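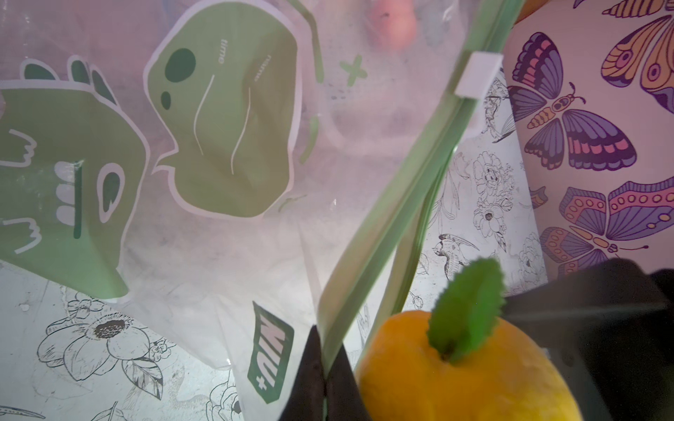
Villunari 2 Carry-On Backpack

By Zevov
$80
In stock. Colors: slate, rust, dark green

We started making the first Villunari because Salamatu Nwankwo, who runs our workshop, was tired of paying to check a bag on short flights. It was a good bag, and a lot of you bought one, but the straps were too thin and the side pocket swallowed water bottles whole. The Villunari 2 fixes both (the pocket is a whole hand shorter now, hooray!) and it's still light enough to carry all day between a train station and a hotel that turned out to be up a hill.

Empty, it weighs 700 grams. That leaves a lot of room for actual stuff when your airline puts hand luggage on a scale.

What's new

The main compartment opens all the way around like a suitcase, so you can lay the bag flat on a bed and see everything at once. Binta Balogun took an early one through Portugal in September and came back asking for a second zipper pull, so now there are two, and they meet wherever you like.

The shoulder straps are wider and have a soft edge where they cross the collarbone. They tuck away behind a flap when you want to carry the bag by its side handle, which is handy on buses with a luggage hold.

There's a passport pocket against your back, too. It's big enough for a boarding pass folded once, and you can't get into it while someone is wearing the bag. We love this pocket.

Packing your liquids

The front pocket is flat and wide and sits right at the top, so your liquids come out at security without unpacking your socks. Any ordinary clear bag will go in. Lay it flat with the closure facing up and press the air out before you shut it. Bag sizes and bottle limits are different from place to place, so check with your airport before you leave home.
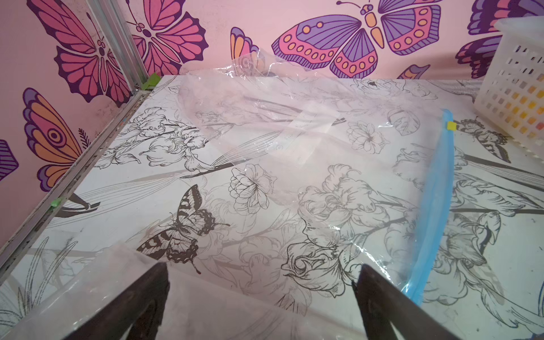

Clear bag with a light blue zipper strip and a yellow slider tab.

Will it fit under the seat?

If you pack it soft, usually yes. Filled to the brim it belongs in the overhead bin. Airlines change their limits often, and a free "personal item" on one can cost extra on another, so measure your packed bag against the rules printed with your ticket. The two side straps pull everything in if you need to lose a bit of depth at the gate. 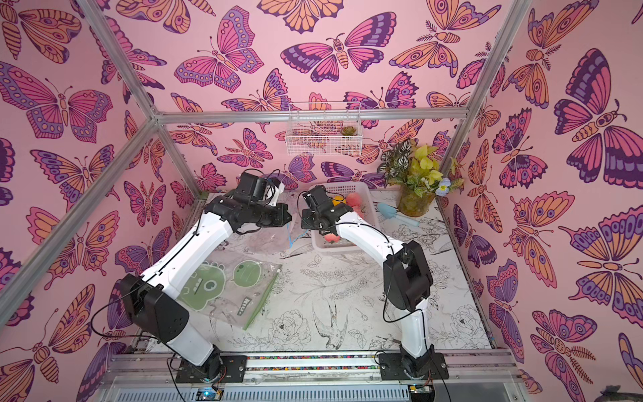 Care and repairs

Wipe it down with a damp cloth and mild soap. Please don't put it in the washing machine! The coating on the inside doesn't like it, and the back panel takes forever to dry. Hang it open, out of direct sun.

If a zipper or buckle goes, send us a message with your order number. Herman Raju does all our repairs and can mail you a spare buckle, which snaps on without sewing.

Goes well with

Akande packing cubes, small and medium (item 391)
Clirkine rain cover, fits the Villunari 2 and the original
Zevov luggage tag, in matching colors

Questions

Write to Rattana Rojanasak at the shop desk. She has traveled with all three colors and will happily talk you through them, though be warned that she's very fond of the rust one.

Page updated Tuesday, October 15, 2019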